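Tresteck Users Board > Setup and maintenance > Arms
Thread: Wrist camera sees the casing, sim cell with sofa

stutetside
Posts: 29
I've got one arm set up in simulation for a sofa pick-up task. It has to reach down over the seat and lift small things off the upholstery. The real arm is the same model and I want the two to match before I move any code across.

The trouble is the forearm cover. When the arm reaches low, one of the white shell parts comes out as a long thin sheet, twisted, and sticks out well past the side of the sofa. Joint limits are fine and the arm still moves. I've reloaded the scene twice. Physics step is the default, cover mesh is cut down to 3000 faces.

rallo_lard
What did you cut it down from? And is that the visual mesh or the collision one? They are two separate files in the Rallolard package and people mix them up.

stutetside
Both. I used the same file for each.

Fuchs
There's your fault, then. Put the original visual mesh back and leave the collision one simple. When you reduce a thin curved shell that hard, the edge points get joined across the gap and you end up with a flap.

rallo_lard
Not convinced. I've run covers at 1130 faces and they looked rough but kept their shape. I'd look at the scale in the joint file first. If one axis is wrong, the part stretches in that direction only.

Fuchs
A wrong scale wouldn't twist it.

rallo_lard
It would if the part's own frame is rotated against the link. Ask me how I know.

Friederike Seidel
Can you post a view from close to the arm, with it down over the seat? Hard to say which of you is right without one. Also check the gripper clearance while you are there. If the collision shape has grown as well, the planner will keep the fingers off the cushion and you'll think it is a reach problem.

stutetside
Same pose I've been testing with: 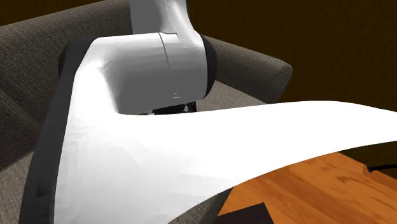

Arm reaching over the sofa, white sheet out over the floor on the right.

Friederike Seidel
Thanks. The joint housing looks all right to me, it's the big curved piece in front that's gone. You can see the flat facets on it. I would do the mesh first as Fuchs says, as it's a five minute job, then the scale if that doesn't cure it. Change one thing at a time.

rallo_lard
Fair enough, but write down the scale values before you touch anything. The exporter overwrites them.

stutetside
Original visual mesh is back in and the sheet has gone. Scale was 1 on all three axes, so that wasn't it. Collision mesh still needs doing – the planner stops 80 mm above the seat. Will rebuild that one tonight from the plain cylinder and box shapes.

Fuchs
Leave a small margin on the cylinder or it will clip the armrest.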